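4.2 Recording examples in the simulator

Each example is one complete attempt at a task, saved with the wrist camera view. Fustside needs 128 accepted examples per task before training can begin.

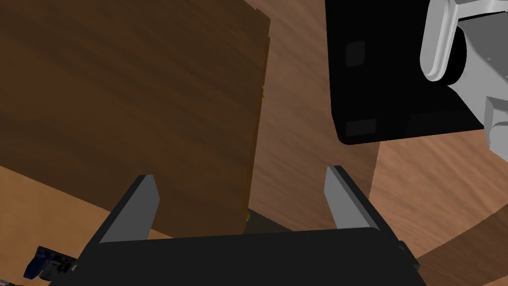
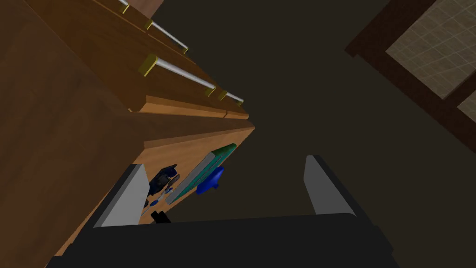 Simulated wrist camera views with the gripper fingers open.

1. Load the task and enter your operator name.
2. Open the gripper fully, then press Record.
3. Carry out the task at a steady pace. Do not pause for longer than 7 seconds.
4. Press Stop and mark the attempt Accept or Reject.

Note: Rejected attempts are kept for 36 days — they do not count toward the total.

Caution: Do not change the camera settings partway through a set. Doing so will invalidate the whole set.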